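Stop buying grippers from the spec sheet

I've had this argument with enough people now that I may as well write it down. When you're picking a gripper, the numbers everyone quotes first (payload, stroke, grip force) are the ones I care about least. I want to know what it does with a pair of pants.

I mean it! Soft black stuff with a gathered elastic waist is the meanest test I know. It has no edges to speak of, it folds under the fingertips, and every time you let go it becomes a different object. A gripper that does beautiful work on foam blocks can look like a toddler with chopsticks the minute you hand it laundry.

My old favorite, the Flosoven, is a good example. I ran 300 picks with it on boxes and cups and missed 3. Then I gave it clothes and it missed 61 out of the next 300, mostly because its hard tips slid right over the fabric. Same arm, same controller, same me. I was pretty grumpy that week.
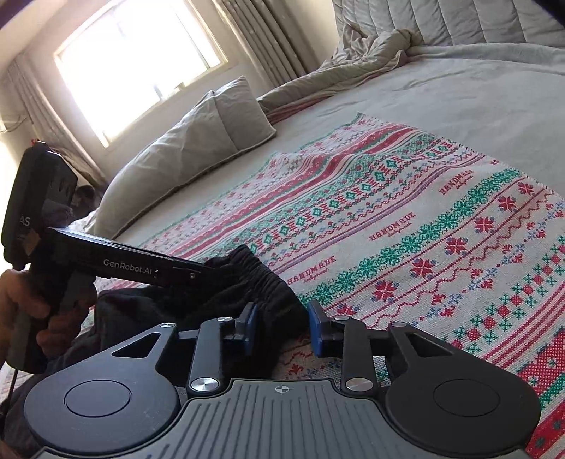

Darnumico, 31/05/2019

So these days I do the first round by hand, on a bed, with a hand-held gripper and no arm at all. Blue rubber pads, black linkages, a wad of black clothing on top of a cross-stitch cloth with snowflakes and HANDMADE all over it. I love a busy background for this. If your camera only behaves over a plain gray table, I'd like to find out before I've bolted anything down.

Obed Amissah thinks I'm kidding myself. His point is that a person's wrist fixes a hundred little mistakes without noticing, and a robot wrist fixes none of them, so the hand-held round flatters every gripper you try. He's right about the wrist. I still think it's the better place to start, since a gripper I can't work well with my own hand is never going to get better on an arm, and I can try three sets of pads in the time it takes to get the Addo controller talking to anything.

What I'd like from sellers like Marnance is one honest page on cloth. Skip the glamour shot with the egg. Tell me how the pads do on a waistband, and what they're like after 19 hours of it.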